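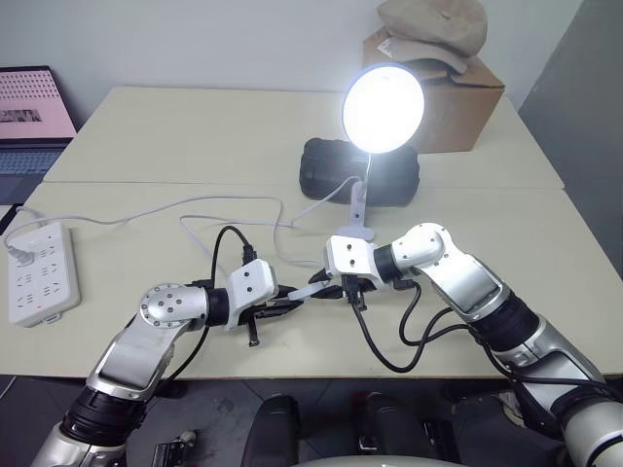
Workshop notebook, October
Dye vats, second round, and the trouble with the Grevgate water

I meant to write this up in one go yesterday and then the madder boiled over, so please forgive the order of things. I have put what I can remember first and what I had scribbled on the back of the wool labels afterwards.

The short version, for anyone who only wants to know whether they can use the recipe: yes, go ahead, but use rainwater for the last rinse and do not let the pot go above a gentle steam. The long version follows, because I know some of you like the long version (and I do too, if I am allowed to say so).

Starting point

We had the last of the Nalivent fleece, washed and carded back in the summer, and it has been sitting in the big cupboard making everything smell of sheep. It is lovely stuff, quite long in the fibre and with a soft shine to it once it has been spun, but it takes colour slowly. I weighed out 192 grams for this round and wound it into small skeins, tied loosely in four places. I did try tying them in two places to save time and ended up with a tangle I am still picking at in the evenings with a cup of tea, so four it is.

All the skeins went into the alum overnight with a spoonful of cream of tartar. I left them to cool in the pot with the lid on and took them out at half past seven in the morning. They had that slightly sticky feel that tells you the alum has gone in. If they feel slimy you have used too much, and I have done that often enough to know the difference with my eyes shut.

The madder pot

The roots came from the bed behind the Chin allotments, three years in the ground, dried on the rack and then chopped with the old secateurs. Please do not use the good secateurs for this. Somebody has, and they now squeak.

I soaked the chopped root twice and threw away the first soak, which takes off a good deal of the brown and yellow. The second soak was a much kinder colour. Then everything into the steel pot with a handful of chalk, and up to heat very slowly over the morning. My aim was to stay under 60 degrees. I had it steady for a good two hours and was feeling rather pleased with myself, and then the telephone rang and I came back to find it bubbling like jam and a good cupful of it down the side of the stove. The skeins in that pot have gone a brick colour. It is a nice enough brick, and I dare say it would make a handsome pair of socks, but it is a long way from the red I was after.

Second pot, same roots, no telephone: a proper warm red, a little towards orange in daylight and deeper by lamplight. I am very fond of it.

The water

Now to the part I really wanted to set down. Skeins rinsed in tap water here at Grevgate came out duller than the ones rinsed from the butt, even though they had shared a pot and come out of it together. I laid them side by side on the windowsill once dry and the tap ones looked as though somebody had breathed grey over them. Our water is hard, as anybody who has looked inside the kettle will know, and madder is supposed to like a bit of chalk while it is in the pot. My guess is that the iron is the culprit. The pipes in this end of the building are old, and iron saddens a colour very quickly indeed.

To check, I filled one jar from the tap first thing, before any had been run off, and another after letting it run for several minutes. A spare bit of dyed yarn went into each. The first-thing jar was noticeably the worse of the two. I would not swear to it on one go, so I shall repeat it next week with white vinegar in a third jar and see whether that makes any odds.

Weld, briefly

The weld was an afterthought, as there was alum left in the bath and it seemed a shame to tip it away. Dried stalks and leaves, an hour's simmer, strained through the old pillowcase. It gave a clean sharp yellow at the first dip and a soft primrose at the second. I put one primrose skein into what was left of the Prakau indigo, just a quick in and out, and had a green I should like to knit a whole cardigan in. There is not enough indigo to do that, sadly — we are down to 97 grams of the powder, and I would like to keep most of it for the blue blanket.

Things to remember for next time

Pull the telephone out of the wall, or at least carry the thermometer with the alarm on it.

Empty the butt into the covered bins before the frost comes. We use far more rinsing water than I ever allow for.

Label every skein before it goes in the pot, with the notched wooden tags. The paper ones turned to porridge again.

The light-fastness cards are in the south window with half of each one covered. Please leave the blind up. I shall look at them in a month and write the results in on the page facing this one.

Brick skeins are in the basket by the door if anybody would like them.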